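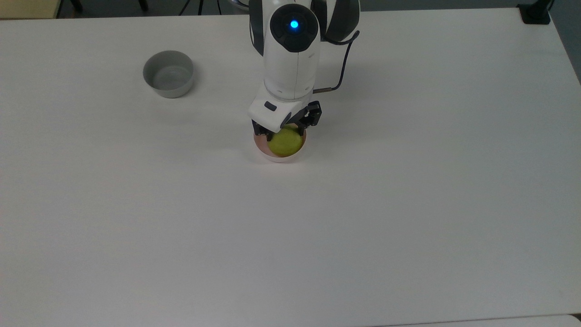 # Doltska Bench Cell, with Two-Finger Gripper

A tabletop arm for moving one small thing from one place to another, over and over, without getting bored or asking about lunch. Sold by Aebischer as a complete cell: arm, gripper, cable, white table. You supply the bowls. People always ask whether the bowls are included and they are not.

**Order code:** DK-226
**Price:** $3,490 for the service bundle (see below). The arm itself is quoted, which you already knew was going to hurt.

## What the cell does out of the box

The factory demo is called Eria, and it is a bowl-to-bowl transfer. A ball goes in the small bowl, the arm picks it up, and the ball goes in the big bowl. Then it goes back. We picked a tennis ball because it is round, cheap, forgiving of a bad grip, and easy to find under a cabinet.

If you can get Eria to run 100 times in a row, your cell is set up properly. If it quits after four, keep reading.

## Setting up

1. Clamp everything that can be clamped. The table doesn't look like it moves. It moves.
2. Wipe the top. Smudges won't bother the arm, but crumbs under a bowl will tilt it, and then you'll spend an afternoon adjusting the wrong thing.
3. Power on and wait for the joint light to go steady blue. Blinking blue means it's still thinking. Any other color is covered in the manual, in a chapter longer than this page.
4. Run the homing routine with no bowls on the table. We have seen what happens to bowls.
5. Place the small bowl under the gripper and teach the pick point with the fingers open. Lower the arm by hand until the fingers straddle the ball just above the rim, then save.
6. Teach the drop point over the large bowl. Higher is fine here. A tennis ball has survived worse.

## The gripper cable

Most support calls are this cable. It leaves the arm up high, hangs in a loop down the side, and plugs in at the wrist. The loop is supposed to be there. Every few months somebody with a tidy mind zip-ties it flat against the forearm, the wrist turns, and the plug comes out or, worse, comes halfway out.

Halfway out is the bad one. The gripper opens normally, closes most of the time, and drops things only when your boss is in the room. If you're seeing drops that make no sense, power down, unplug the cable at the wrist, look at the pins, and push it back in until it clicks. Do this before touching the software. Please do this before calling us about the software.

Leave enough slack for a full wrist turn in both directions. Check by turning it slowly by hand with the power off.

## Looking after the fingers

The fingers run on small exposed linkages, and they collect lint. Tennis balls are mostly lint with ambitions.

- **Each week:** brush the pivots with a dry, soft brush. No oil. Oil plus fuzz makes felt, and felt is not a bearing.
- **Each month:** open and close the gripper fully with nothing in it and watch both fingers. They should arrive together. If one is late, clean it again before you adjust it.
- **Twice a year:** replace the finger pads. They come in pairs. Replace both, even if one still looks good.

A finger that has hit a rim may be bent by less than you can see. Close the gripper on a sheet of paper and pull. If the paper slides out on one side and holds on the other, you have your answer, and probably a chipped bowl.

## When it misses

**It comes down beside the ball.** Somebody moved the bowl. Ask around, then reteach the point. A ring of tape on the table saves a lot of asking.

**It catches the rim.** The pick point is too low, or the bowl is too narrow for the open fingers. Shallow bowls are easier than deep ones.

**It picks up the bowl too.** Impressive, but lower the grip force. Also check that the ball isn't wedged against the side.

**It stops above the bowl and stays there.** Look for a force warning in the log. If there isn't one, see the cable section. If you skipped the cable section, go back.

## What's in the service bundle

- One gripper cable, right-angle plug
- Four pairs of finger pads
- One pivot set with pins and clips (buy a magnet tray, the clips jump)
- One dry brush, which you could get anywhere
- Darnar diagnostic license, one cell

Bundles ship from stock except in February, when we do inventory and find out what stock was.

**Fits:** all Doltska bench arms with the angular wrist housing. The older round wrist takes a different plug. It will go in if you force it, and then you'll need the other bundle.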